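Filed under: Opinion / Listening / Home Recording

The record store in my town closed its listening corner in October. There were two chairs and one turntable with headphones, and a small sign asked you to return the record to its sleeve. I went there on most Saturdays for several years. I bought perhaps one record for every ten that I heard, so I must accept that I am part of the reason it closed. But I have been thinking since then about what it means to hear an album from beginning to end, and why I believe musicians should continue to make albums even when almost all of the people I know listen to songs one at a time.

I did not grow up with English, and my first understanding of songs in this language was only through their sound. I could not follow the words. What I could follow was the order. I knew that after the loud song came a quiet one, and that after the quiet one there was a pause a little longer than the other pauses, and then the drums. When I finally learned enough to understand the texts, I was a little disappointed by some of them. The order never disappointed me.

My argument is a simple one. The sequence of songs is a part of the composition, and when we remove it we lose something that the musician made with care. A playlist also has a sequence, of course. I make playlists and I enjoy them. But a playlist is made by a person, or by a program, who did not write the songs and who can't change the ending of one song to prepare the beginning of another.

Let me take a record that I know well. It is the second album of the band Gallus, which was pressed in only 700 copies and which I own in a copy with a damaged corner. The fourth song ends on a single held note of the organ. The fifth song begins with the same note, played by a bowed bass, and for a moment the listener does not know that one song has finished. On the streaming version there is a small silence between the two, I suppose because of how the files were cut. The fifth song is also the most popular song of the band. Most people who love it have never heard where it comes from. They hear a bass note that begins from nothing, and they think this is a nice beginning. It is a nice beginning. It is also half of an idea.

People who disagree with me usually say that the album was always a commercial format. They say that its length was decided by the size of a plastic disc, and that before the disc there were only songs. I take this objection seriously because it is mostly correct. My grandfather had a box of shellac records, the oldest from 1937, and each side held a few minutes of music. He chose the next one while the first was playing. He was making a playlist, and he had to stand up to do it. I do not think that he was a poor listener, and I would not have dared to tell him so.

But a form can come from an accident and still be worth keeping. The size of the page influenced the length of the chapter, and we don't say that chapters are false for this reason. Musicians received a space of forty or fifty minutes, and they learned to build in it. They learned where to put a difficult piece so that the listener would have patience for it. They learned that the first song of the second side is almost a second opening. This knowledge was collected over many years by people who also had to pay rent, and I would be sad if it became only a matter for historians.

There is also the question of where we listen. I have read many articles which say that a serious listener needs a serious room, with the speakers at the correct angle and a chair in the correct place. I don't believe this. The best hour I spent with the Sillier record, the long one with the rain sounds, was in the bathtub, with one small speaker on the floor outside the door. The sound was not good. The high notes became hard on the tiles and the bass was almost absent. But I could not reach the speaker, and so I could not skip. I heard the third song, which I had always skipped, and I found out that the melody of the last song is hidden in it, played slowly by a clarinet. 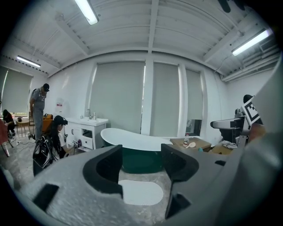
A tub with a high back, good for one side of a record at least.

I recommend this to anyone who says that they have lost the ability to hear a whole album. The ability is still there, but the button is too near. Put the telephone in another room. Wash the dishes, or iron the shirts, or take the bath. I don't think that full attention is necessary in every minute. When I was a student I heard many albums while I was cooking, and I know them better than the ones I studied with a notebook.

I want to be fair to the other side, which includes many young musicians. I exchange messages with a producer who works under the name Deschamps, and who has put out 157 separate tracks in a few years, each one alone, with its own cover. I asked why there was no album. The answer was polite and rather long. An album takes a year, it said, and in this year you are silent, and when you come back the listeners have gone to other people. A single track can be finished on a Monday and heard the same evening. If it is weak, then it is only one weak track. The producer also wrote that an album asks the listener for trust, and that a new artist has no right to ask for it yet.

I thought about this last sentence for a long time. I believe it is honest, and I also believe it is wrong. Trust is not something that one receives first and uses later. I began to trust the musicians that I love because they asked me for something. They put a seven-minute instrumental in the second place, and I was annoyed, and I stayed. If they had given me only the piece which they were certain I would like, I would have liked it and gone to bed.

After some weeks I did a small experiment. I took twelve of those separate tracks and put them in an order that seemed right to me, total length 58 minutes, and I listened to it on the train to work. It was very good. Two of the tracks even share a rhythm, one fast and one slow, and when they stand side by side the slow one sounds like a memory. I sent the list to the producer. The reply was that the two tracks were made in the same night and were meant to be together, but the distributor advised to release them a month apart. So there was an album after all, or a part of one, and it was taken into pieces before any listener could meet it.

This is the thing that troubles me the most. I can accept that some musicians do not think in long forms. Many great ones never did. But I suspect that a number of them do think in long forms, privately, and then break the work because they were told that it travels better in small boxes. The small label Jetdale, which I have followed since its first cassette, now asks its artists for four singles before it will discuss a full record. By the time the record arrives, the four best songs are old. The listener meets them in the sequence like old photographs in a new apartment. The surprise that the sequence was built for cannot happen anymore.

I would ask for some modest changes. Streaming services could remove the silence between songs when the master has none, and they could stop making shuffle the biggest button on the page of an album. Labels could hold back the song that the sequence depends on, even if it is the strongest one. Writers who review music could say something about the order, because now one can read a review of twelve songs and not learn which one is last.

And listeners, which is to say people like me, could pay for more of what they hear. I sat in that store in a free chair for a great many hours. The owner sold me the turntable from the corner when it closed, for less than I offered. It needs a new belt, and the left channel is weaker than the right, so for the moment I hear the Gallus record with most of the organ on one side. The long note still goes over into the fifth song.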